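Litis Community Kitchen Program
Progress report to the Simmont Fund
October 22, 2024

This report covers the skewer and tray work paid for under the second part of the grant. The first part, the refit of the kitchen at Nesus, was closed in the last report.

Work on the marshmallow skewers has gone on at the table in the side room. Each skewer goes onto a shallow tray with rounded corners, and the tray is what gets carried, stacked and washed.

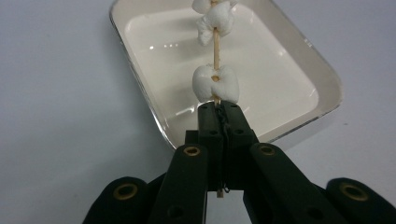

Three white pieces on a wooden skewer, over the tray.

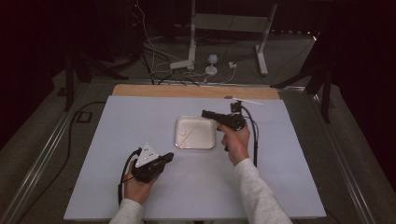 We settled on wooden skewers after trying two other kinds. They cost less and the pieces slide less on them. The remaining problem is spacing. When the pieces are pushed on by hand the gaps come out uneven, and soft pieces fold or tear where the stick goes through. We have asked for a firmer marshmallow from the supplier, Erdős, and expect the first cartons in November.

Spending to date is $1,873 against a budget of $2,000. Most of it went on trays and a second work table. The balance will cover skewers and paper liners.

Output for the period was 191 finished skewers, all used at the open evenings at Nesus. This is below what we planned – the side room was closed for repairs to the heating and we lost 6 working days.

Still to do:
Test the firmer marshmallow on the same trays
Write up the spacing method on one page for new helpers
Order lids that fit the trays, or change to a tray that comes with one

We are not asking for a change to the budget. The next report will include the final accounts and the receipts for the trays.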